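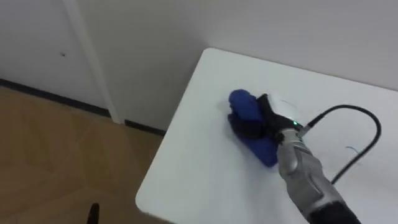 How do you all keep a white table white? I bought mine in June from a neighbor who was moving to Plarnley, and for the first few weeks I was so in love with it that I made everyone use a placemat, even for a glass of water. Well, that didn't last (it never does at my house!) and now it gets coffee, crayons, bicycle parts and whatever the grandchildren have on their sleeves. I wipe it down with a soft blue cloth, folded over on itself into a thick wad like the one on the white table up top, and pressed down fairly hard, and it looks fine until the evening sun comes in low and shows me every streak I left behind. There's also a grayish patch where I always sit, which I suspect is from my forearms and my newspaper. I've tried dish soap, I've tried vinegar in water, and I've tried a spray from Grindus that smelled lovely and left a film you could write your name in. Is it the cloth, the cleaner, or me? And a second thing while I have you: can the blue in a cloth come off on a white top if I leave it sitting there damp overnight? I did that once and spent a worried morning over it.

Posted by rundulby_porch

Dzintra Rimkutė

Hello, and please don't blame yourself, I've been cleaning white tables for 18 years (first in a café, then at a preschool, now just my own) and streaks are nearly always leftover soap. It's so easy to use too much! A squirt that looks like nothing in the bottle is plenty for a whole sink of water.

What I do is two cloths. The first one gets dipped in warm water with a drop or two of dish soap and wrung out until it won't drip anymore. I go over the table in long passes, the whole length, overlapping a little each time, and I turn the cloth to a clean side about halfway. Then I rinse it in plain water, wring it again and do the table over. The second cloth is dry and stays dry, and that's the one that takes away the streaks. If you only change one thing, add the dry cloth.

On the wad: a thick one is nice for a sticky spot, when you want to lean on it and let the damp soak in for a minute. For the rest of the table I like mine folded in half and in half again so it lies flat under my hand. When it's bunched up, only the high parts of the folds touch the table and you end up skating past half the crumbs.

Your gray patch sounds like mine did. Newspaper ink and hand lotion, in my case. Try a paste of baking soda and water on your fingertip, rub very lightly, and rinse it off twice. Do test it underneath or near a leg first, as I don't know what your table is finished with and a glossy top can go dull if you scrub. I did exactly that to a little side table of my mother's and I still turn that corner to the wall.

As for the color, yes, it can happen with a new, dark cloth, particularly a cotton one. Wash it by itself a couple of times before you use it on anything white. If the rinse water runs clear, I'd relax. I still hang mine over the faucet at night, mostly so they don't get that sour smell.

Oh, and no fabric softener when you wash them! It coats the fibers and then they push the water around.

ots_and_ends

get the magic foam eraser things. done. go easy tho, they're a bit like sandpaper

quietkettle

I agree with nearly all of what Dzintra wrote, though I'd skip the baking soda until you've tried plain rubbing alcohol on a corner of the cloth. It took newspaper ink off my white kitchen table in one go. Open a window, keep it away from the stove, and try a hidden spot first, because some painted and varnished tops don't like it at all.

I'd also ask whether that Grindus film ever came off. If you've been wiping over the top of it ever since, no cleaner is going to look right. I had a similar waxy layer from a different spray and it took three rounds of warm soapy water, with a rinse and a dry in between, before I got down to the table itself.

rundulby_porch

Thank you all so much! I did the soapy water twice this morning and the rinse bowl came up cloudy both times, so I think quietkettle is right about the film. The blue cloth is in the wash on its own and I've found an old flannel pillowcase to cut up for the dry one. Gray patch is next, starting underneath by the leg.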